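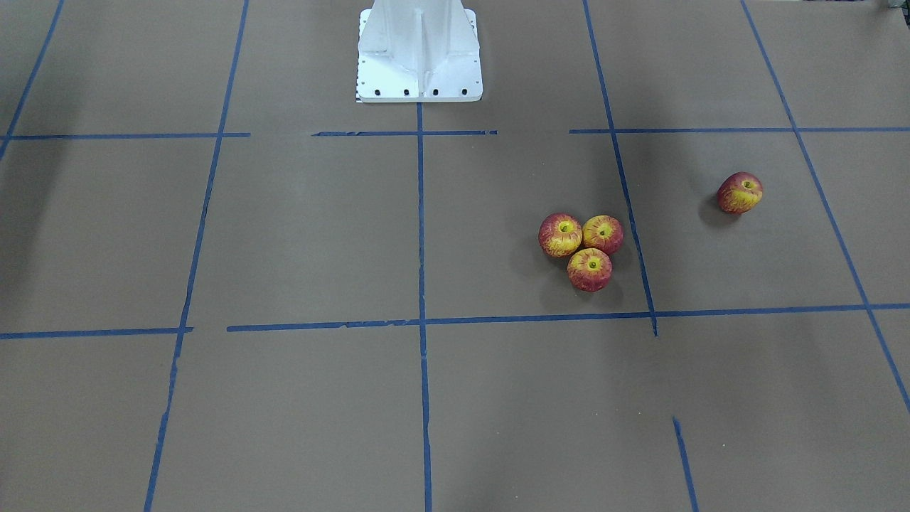 *Kraft paper over the floor, blue painter's tape for the grid.*

## Does taping a floor into squares do anything, or am I just making more work?

**posted by gridskeptic49, Aug 25, 2023**

I keep being told that the way to sort out a messy work floor is to put down brown kraft paper and mark it off in cells with painter's tape. Every item gets a cell. My sister-in-law swears by it. I gave it one afternoon and I'm not convinced.

My lines wander. A couple of the long ones slant, one looks frayed lower down, and I have a short piece near one corner that doesn't join up with anything. The cells are not the same size and I doubt they ever will be. Does it matter? Also, is there a reason to use paper at all when the tape would stick to the floor just fine? The roll I bought was a Pichon and it cost more than I wanted to pay for something I'm going to walk on.

Please don't tell me it "changes how you think about space." I've read that one already.

**Philomena Fiadzo**

I've done this in two garages and a church basement, and I'd say it's worth it for sorting and close to useless for storage. If you're laying out parts or boxes for a day or two, the cells help. Leave it down through November and you'll have torn paper and tape that has picked up every bit of grit in the room.

On crooked lines: it depends what you're doing. For sorting, no, it doesn't matter. Anything that has to line up is a different story, and in that case I wouldn't trust tape laid by eye. Start with one line down the middle, snapped with chalk or pulled along a string. Measure out from that on both sides, at both ends. Most people measure at one end only and then follow their eye, and that's where slanted lines come from.

For the frayed tape, don't patch over it. Peel the bad part, cut the end clean with a knife, and lay a new piece that overlaps by an inch. Pull slowly or the paper comes up with it. Ask me how I know.

The loose bit I'd just pull up. If you can't remember what it was for, it isn't helping.

As for paper, I use it because I can roll the whole thing up and throw it out. Tape straight on a sealed floor is fine for a week. I left some on longer once and spent a morning scraping.

**birkedgate_bob**

use a tarp

**Delali Fiadzo**

I mostly agree with Philomena (yes, related, no, she didn't put me up to this), but I'd push back on the chalk line. Chalk on kraft paper smears and then the tape won't grip. A pencil and a long straight board did better for me.

I'd also skip the expensive paper. I've bought Nollia and I've bought the no-name stuff from the hardware store and could not tell them apart once there were boots on them. What does make a difference is taping the outside edges down before you start the grid. If the sheet can creep, your lines will creep too, however carefully you measured.

Would I do it again? For a one-time sort, sure. As a permanent system I think it's oversold.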